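About Jotstead

Hi, I'm Erdal Sönmez, and I started Jotstead with one table and far too much fruit. We gather the examples that robots learn from — people guide the arms through everyday jobs, we record every run, and our customers train on the good ones. We're a team of three in Zirkbridge, and a busy week gets us around 200 runs. I still love doing them myself!

Strawberries in the blue bowl, and starfruit on the tray:

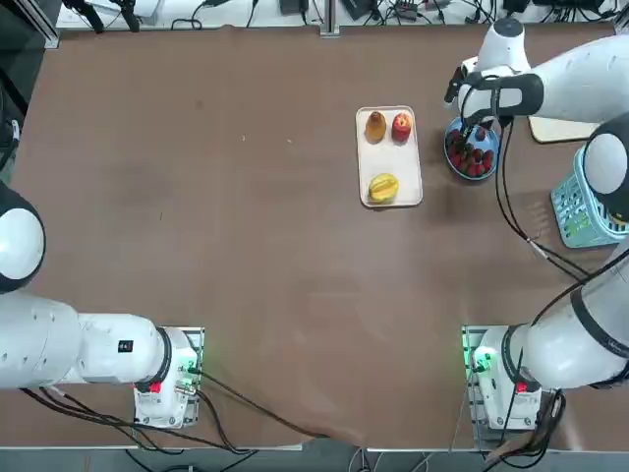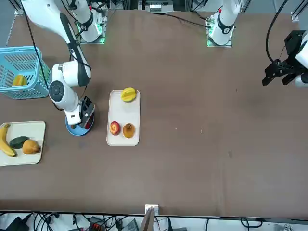

Work with us

Got a task you want recorded? Drop me a line and we'll chat.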